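Home Teams Gallery Contact

Grurkdale Robotics Club: Fall Project Gallery

Our fall project is two-arm block sorting. The group started in September and meets in the Bouzid building.

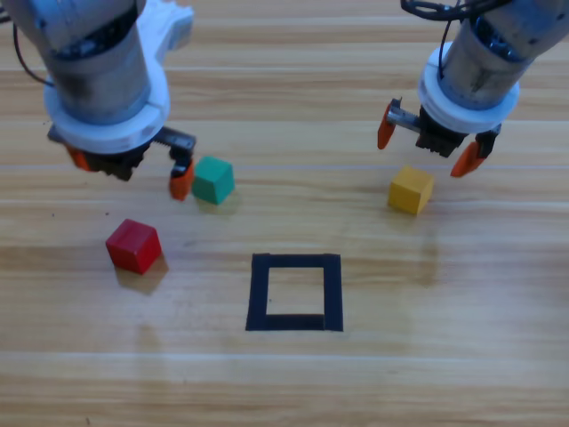
The task is to get the red, green and yellow cubes into the taped square, using both arms. Thabiso Oosthuizen wrote the turn-taking code so the arms stay out of each other's way. Mostafa Chraibi is in charge of calibration. New members can sign up in Room 202.

Posted 5 Dec 2021

Related galleries
Milach Line Follower
Punix Maze Challenge
Soldering Night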